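The summer I was seventeen I came home from the coast with one bag and no plan for it. It was orange, loud orange, the kind of orange you could spot from the far end of the Priltport ferry line, and it had cost me 20 dollars at a stall by the dock. My mother hated it on sight.
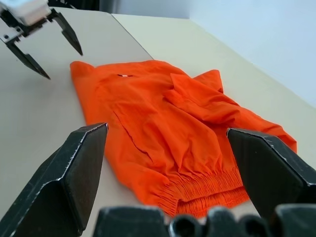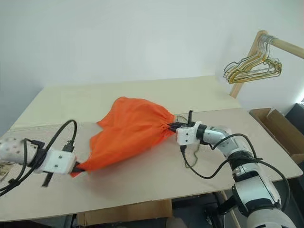 Bright orange, and creased all over.

How do you get the creases out of thin fabric without an iron?

Hang it in the bathroom while you take a hot shower, then smooth it with your hands and leave it alone overnight.

I read that in the back of a Brerow laundry booklet, and I believed every word, so up it went on the shower rod. I used so much hot water that my mother banged on the door! By morning it looked better, I'll give it that, but it smelled like her lavender soap, and it smelled like her lavender soap all the way to Rurkberg that February (bus 208, six hours, a window that wouldn't shut).

I kept my bread in it, and my letters, and once a kitten for most of an afternoon. When I finally moved back she met me at the station, took one look, and said, "You've still got that thing." Then she carried it to the car herself.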